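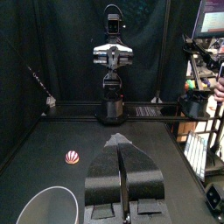 I have now been hit by a robot. Nothing dramatic, I still have all my fingers and the bruise was a disappointing yellow by the time anyone asked to see it. But I had been looking forward to saying it, so there you are.

The job is simple enough to explain at parties, if not to win people over at them. Two arms face each other over a black table and we teach them to pick things up, pass them across and put them down again. Cups, trays, toy food, whatever has turned up in the box. You work the arms by hand for a few goes, then you let the software (ours is called Unenero, I did not vote for it) have a try by itself, and you stand by to stop it.

We had done 1,321 runs without anything worse than a squashed cup. On run 1,322 the left arm got halfway through a handover, stopped, and sat there with its gripper open. No error on the monitor. No noise either. I waited a bit, decided it had finished for the day, and reached in to straighten the tray.

It had not finished for the day. It was waiting for a message from the other arm, and the message arrived.
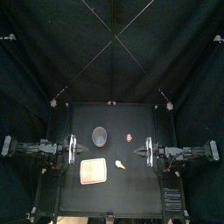

The arms aren't large and they don't hit very hard, which is the kindest thing I can say about the design. It caught the back of my hand, shoved it into the tray and then tried, with great patience, to carry on to where it had been told to go. I said something that is still on the audio. The stop button was on my other side, so I got to it with the wrong hand after a short search.

The logs took longer than the bruise. The two arms talk through a little network box from Carside, and it had been holding messages back and then letting them all go at once - 108 of them in one lump, at worst. Everything that should have trickled in over roughly two seconds came in together. The arm did exactly what it was asked, only late.

What really annoyed me was the watchdog. We do have one. It is meant to cut the power if an arm hears nothing for a while, and somebody had switched it off during a demo in May because it kept tripping. I have checked the notes and the somebody was me.

So, changes as of 3/18/22. The watchdog is back on and will not start without a complaint if you turn it off. The Carside box has gone in a drawer and we're running a plain cable. The stop button has moved to where a startled person's hand goes. And a stopped arm counts as a moving arm until the power is off, which was already rule 2 on the sheet by the door.

The cup gets knocked over a bit more often now, for reasons I haven't found yet. I'm looking at the wrist calibration next.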